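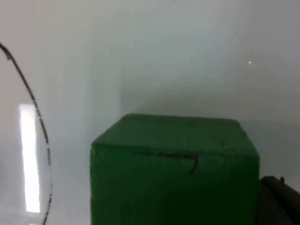
What does an operator do when showing a robot a task by remote control? The operator moves the arm through the whole job by hand, using a matching controller, while the system stores joint positions and camera images for later training.

Nendetti, an automation firm in Grerkby, has opened a second line of such work under the project name Cetia. The sessions began in September and cover short tabletop jobs: pick up a cube, place it inside an outline drawn on a whiteboard, release it, return to the start pose. One complete pass is called a demonstration. The firm plans to record 4000 of them before any training run is scheduled.

This site uses cookies to remember your reading preferences. Accept | Manage settings

The outlines are drawn freehand with a marker. Nendetti says it wants some variation in the target, and a printed template would give the software the same shape every time. Cube positions are also changed between passes, and cubes may start on either side of the outline.
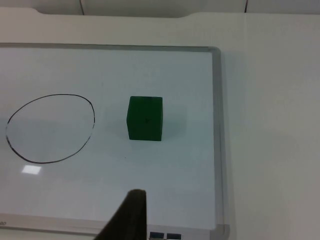

Each operator works in blocks of 100 passes, then changes places with the person checking the recordings. A pass is rejected if the cube is dropped, if it ends up across the line, or if the operator stops for more than 4 seconds with the arm in the air. Long pauses are a known problem in this kind of training - the software tends to copy them along with the useful motion.

Camera placement

The project records from 2 kinds of viewpoint. A fixed camera covers the board and the arm together, and small cameras near the gripper give a close view during the approach. All streams share one clock. The operators are asked to work from the camera views as much as possible, so that they do not act on information the software will never receive. 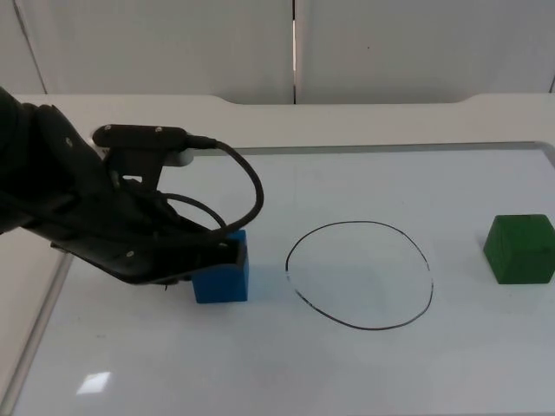
Software and access

Recordings are handled by Després, a package Nendetti wrote for its own use. It trims idle time at the start and end of each pass, flags missing images and stores the rejected passes in a separate folder. Those will be kept. The firm intends to use them later to train a check that can tell a failed placement from a good one.

Close views are the hardest to sort. A cube may fill most of the image or sit at one side of it, and plain white surfaces offer few features to line up against.
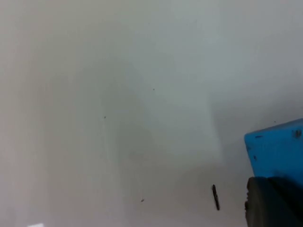 For that reason Després compares every close view with the fixed view at the same time stamp before a pass is accepted. Where the two disagree on whether the cube is held, a person reviews the clip.

Nendetti has not set a release date for the Cetia recordings. Partner labs can apply for early access, and the Grerkby workshop will hold a demonstration for local manufacturers on Saturday.

14 shares | 3 comments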